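Two Arms and a Sponge
A dishwashing robot takes shape in a shared workshop

218 shares | 35 comments

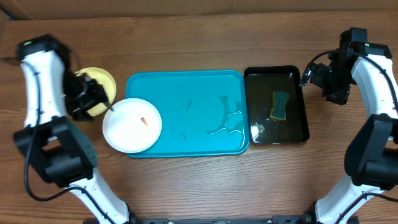 I joined the Hundside workshop to fix a chair, and within a month I'd fallen in with the people building a dishwasher with elbows. The project is called Rallalano, and it lives on the bench closest to the door. Aldana Huenchumán started it at home one June, on her kitchen table, until her family wanted the table back. She has spent $3,972 so far (she keeps every receipt in a cookie tin) and the whole plan is simple enough to say in one breath: one arm holds the plate, the other arm scrubs it. The setup is wonderfully low-tech once you look past the motors – a black tray of water with a regular green and yellow kitchen sponge in it, a teal serving tray with puddles across its right half, and a couple of plates you could find in any cupboard.

My first job was cable duty. Each joint needs enough slack to bend all the way, and I kept leaving too little, so we'd get halfway through a reach and something would pop out. I've redone the left side so many times I dream about zip ties!

The sponge is the hard part. A plate is stiff and stays the shape it was when you picked it up. A sponge squishes, soaks up water, gets heavier and then drips all over the place. Aldana's first gripper pads came from Stokon and were too slick when wet, so she cut up a bicycle tube and glued that on instead. It looks awful and holds great.

We're on practice run 712 now, all of them logged in a spiral notebook with comments like "too hard" and "plate left the table." The Farías bakery down the street has offered us its chipped plates, and we've said yes to every one.

Next on the list is rinsing. I'm lobbying for a spray bottle, Aldana wants a second tray, and we've agreed to try mine first – mostly because I already bought the bottle.

Related
Farías Bakery Fires Up the Old Oven
A Beginner's Guide to Sharing a Workbench
Five Chairs Worth Fixing

Contact us | All rights reserved | Back to top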